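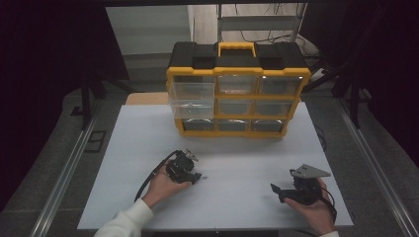 Drawer Assignments

A story from the Cendora reader

The store at Pukness closed in the spring, and one clerk was kept on to write up what was left of it. The following is set down in the order of the work.

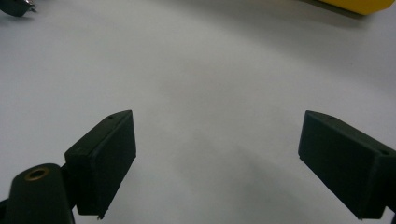
By a former stores clerk
Cendora, fiction pages
Posted 22/04/2005
Filed under: Short stories

The instruction came on one sheet. Transfer small parts from the wall cabinet to the portable organizer. Label. Close the account by the end of May. The wall cabinet had 200 compartments and the organizer had nine, and the sheet did not say how the one was to go into the other.

I cleared the bench and laid the white board on it. The old bench top was tan wood with grooves in it, and a small screw that went into a groove generally stayed there. On the white board you could see a washer from the door.

The organizer was black on top and yellow at the front, with a yellow handle in the lid. The drawers were clear plastic, three rows of three. I pulled the top left one, found it slid well enough, and left it standing out past the yellow to mark where I would begin. The middle left one crept forward whenever the case was moved. I pushed it back the first few times. After that I allowed for it.

Before anything can be put in a drawer, the drawer has to mean something. In the wall cabinet the meaning was by size, then thread, then finish, and had been since before I was hired. With nine drawers there is no room for finish. There is hardly room for thread. I wrote out a scheme on the back of the sheet: screws across the top row by length, nuts and washers in the middle, springs and pins along the bottom. It was a correct scheme, and by noon it had failed.

It failed at compartment 40. The compartment had a Zukum label on it, typed, and under the label a second one in pencil. Zukum had made the weighing machines we repaired, and for a long time their parts had been most of our trade. The typed label said spacer, short. The pencil said not short. I emptied the compartment onto the board and measured the spacers with the calipers. They came in two lengths. One was short. The other was longer by the thickness of a business card, and there was no part number for it in the Zukum book.

I knew the pencil. It belonged to the clerk before me, who had trained me for five weeks and then left for the Văn depot without saying much. The hand was small and upright and the t was crossed low. I had been reading it for eleven years on one compartment or another and had stopped noticing that a person had written it.

I set the spacers aside and went through the rest of the cabinet looking only at the pencil. It took the remainder of the day. Most of the notes were ordinary. Use these first. Thread is rough, run a tap. Do not reorder. One said, ask at the window, and the window it meant had been bricked up when the loading bay was moved. One compartment held a single spring and the note said keep. There was no typed label on that one at all.
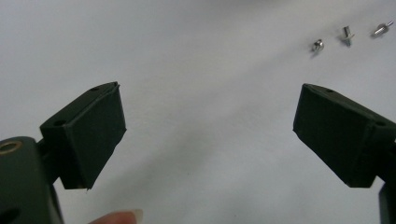 A stores system is judged by how quickly a stranger can find a part in it. That was in the Cendora manual, in the section on handover, and I had repeated it to every new hire. By that rule the pencil notes were a fault, as no stranger could have used them. I sat on the stool with the lamp on and thought about whether to copy them. A gray shadow lay slantwise over the white of the board, soft at its edges, and for a while I sorted the long spacers to one side of it and the short ones to the other, which was as good a dividing line as any I had been given. Then I put the calipers away and went home.

The next morning I threw out the scheme and wrote another.

Top row, left to right: parts in use on machines still under contract. Parts that would fit those machines with work. Parts that would fit nothing but were sound.

Middle row: parts with a pencil note that I understood. Parts with a pencil note that I did not. Zukum spacers, both lengths, each in its own envelope.

Bottom row: left for whoever received the case.

I was aware that this was not a classification. A person at the depot wanting a hex nut would have to know first whether it was in use, and then whether anyone had ever had an opinion of it. I typed the labels all the same. Where a part had a note, I cut the pencil label from the cabinet with a razor blade and put it in the drawer with the part. The paper was brittle and the glue had gone brown. Two of them broke and I taped them.

Most of the stock did not go in. It could not have. It went by weight into a bin for the scrap dealer, and I entered the weight in the ledger under disposals and ruled the line. The wall cabinet was unscrewed and carried out to the yard, where it stood in the rain with its doors open.

The spring marked keep gave me some trouble. It was a compression spring, closed ends, light gauge. I tested it against every machine in the Zukum book and it belonged to none of them. It was not from a pen or a lock that I could find. I filled in a card for it with the free length, the outside diameter and the number of coils. The card had a space for purpose. I wrote, see note.

The carrier's form asked for a contents value and I entered the lowest one they took. Under addressee I wrote Văn depot, stores, attention the clerk. I had no way of knowing whether it was the same clerk. People move on from there as well.

On the last working day I carried the case out to the front step by its handle. The middle left drawer had come forward again. I pressed it in with my thumb and held it there until the truck came.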